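Werkstattbuch Buchbinderei, September 2024

Thema: Weizenkleister, dritter Anlauf

Nachdem der Kleister vom letzten Mal so klumpig geworden ist, dass ich ihn zweimal durchs Sieb streichen musste und am Ende doch noch Körnchen unter dem Vorsatz hatte, habe ich mir diesmal die Zeit genommen und alles von vorn gemacht. Ich schreibe es ausführlich auf, damit Annick und Lise nicht wieder bei mir anrufen müssen (obwohl ich mich über die Anrufe ja immer freue!).

Zuerst das Wasser. Das aus der Leitung ist bei uns in Mundby recht hart, und Shirley McIntyre schwört seit Jahren auf abgekochtes. Ich habe also am Vorabend einen Topf voll abgekocht, zugedeckt stehen lassen und am Morgen 200 ml davon abgemessen. Die Stärke habe ich darin über Nacht quellen lassen wollen, das aber schlicht vergessen, und so hat sie nur die Zeit zwischen Frühstück und zweitem Kaffee bekommen. Geschadet hat es nicht, soweit ich sehe. Trotzdem beim nächsten Mal bitte richtig machen. 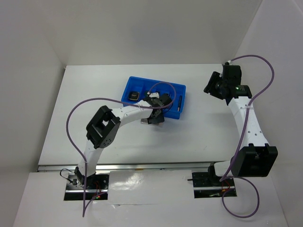
Gekocht wurde im Wasserbad, mit dem breiten Holzspatel, und ich habe wirklich die ganze Zeit gerührt, auch als das Telefon ging. Bei 79 Grad wurde die Masse glasig und zog am Spatel lange Fäden. Da habe ich die Flamme kleiner gestellt und noch 13 Minuten weitergerührt. Der Arm wird einem dabei lahm, aber die Oberfläche war danach so glatt, wie ich sie bei keinem der beiden vorigen Versuche hatte. Zum Abkühlen kam ein Stück Folie direkt auf den Kleister, damit sich keine Haut bildet. Kalt ist er schnittfest wie Pudding und muss vor dem Gebrauch durchs Rosshaarsieb, dann erst verdünnen, und zwar löffelweise!

Probestücke habe ich drei gemacht: dünnes Japanpapier auf altes Hadernpapier, Leinen auf Graupappe und einen Streifen von dem marmorierten Papier, das Josée Vachon uns überlassen hat. Das Japanpapier liegt wunderbar, man sieht den Übergang kaum, nur wenn man das Blatt schräg gegen das Fenster hält. Das Leinen hat an einer Ecke durchgeschlagen, da war ich mit dem Pinsel zu großzügig. Beim Marmorpapier bin ich unsicher. Das Blau ist beim Anschmieren ein klein wenig ausgeblutet, und ich weiß nicht, ob das am Kleister liegt oder ob der Bogen einfach nicht ordentlich mit Alaun vorbehandelt war. Josée fragen, ehe wir den ganzen Stapel für die Dronen-Bände zuschneiden.

Zu den Dronen-Bänden selbst: Der erste ist auseinandergenommen, die Lagen sind gereinigt und liegen zwischen Löschkartons unter Gewicht. Im zweiten fehlen am Rücken größere Stücke, und die alte Heftung hält nur noch in der Mitte. Ich würde ihn gern auf Bünde neu heften und den Originaldeckel wieder ansetzen, statt einen neuen zu bauen, auch wenn das deutlich mehr Arbeit macht. Wayne Perron meinte am Telefon, der Deckel sei das Einzige, woran die Familie wirklich hängt, und damit ist die Sache für mich eigentlich entschieden.
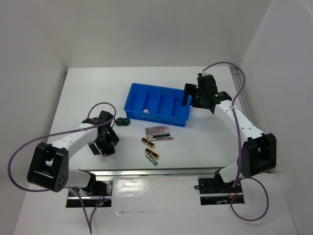

Noch etwas zur Presse. Die Spindel von der großen Pullton läuft wieder schwer, oben im letzten Drittel hakt sie regelrecht. Ich habe sie abgewischt und neu gefettet, es ist besser geworden, aber gut ist es nicht. Wer sie benutzt, bitte nicht mit Gewalt zudrehen - lieber die Bretter umschichten und mit weniger Hub arbeiten. Falls das bis Dezember nicht weggeht, muss jemand das Gewinde richtig anschauen, und dann wäre es schön, wenn bis dahin alle großen Formate durch sind.

Der Rest vom Kleister steht im Kühlschrank, zweites Fach, im Schraubglas mit dem grünen Deckel. Bitte nicht mit dem gebrauchten Pinsel hineingehen, sondern etwas herausnehmen. Sobald er säuerlich riecht, weg damit, da bin ich streng.

Offen:
Josée wegen Alaun anrufen
Heftzwirn nachbestellen bei Dhillon, die mittlere Stärke
Graupappe für die Schuber zuschneiden (Lise hat die Maße)
Leinenprobe nach dem Trocknen nochmal biegen und das Ergebnis hier eintragen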